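Residents' Forum – Bautista Court
Topic: Proposed charge for hire of the common room

Rafia Mirani
Posted 7 Sep 2023

Members are asked to note that the management company, Juletska, proposes a charge of £4 per hour for private use of the common room. Resident groups that meet regularly would pay the same rate. The present arrangement, under which the room is free to all leaseholders, would end. Comments are invited in this thread before the matter is put to a vote.

M_Khoury
I write to object. The service charge already covers heating and cleaning of the room, and I can see no basis for paying a second time. My reading group has 80 members on its list, several of them on fixed incomes.
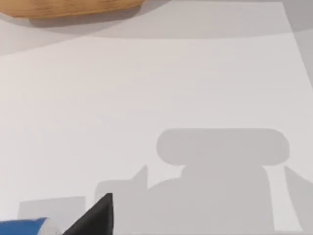
If a charge must be made, it should fall on private parties only. I would ask that the two kinds of use be voted on separately.

flat_nineteen
I must disagree with Maysoun Khoury. The accounts for June show a shortfall of £2,491 on shared areas. Those of us who never enter the common room are meeting that sum in equal part. A modest hourly rate is fair.

M_Khoury
The greater part of that figure relates to the lift repair carried out by Bruvora. It has no bearing on the common room and should not be used to support the proposal.

flat_nineteen
I accept the point about the lift. The cleaning costs remain, however, and they are not small.

Rafia Mirani
For clarity, the lift repair is included in the June figure. A breakdown has been requested from Juletska and will be posted when received. The deposit for private parties – at present £200 – is not under review.

tenant_mono
May tenants vote, or leaseholders only? The notice in the entrance hall does not say.

Rafia Mirani
Leaseholders only, under the terms of the lease. Tenants may submit comments in writing, and these will be circulated with the voting papers. The request for two separate votes has been passed to Juletska.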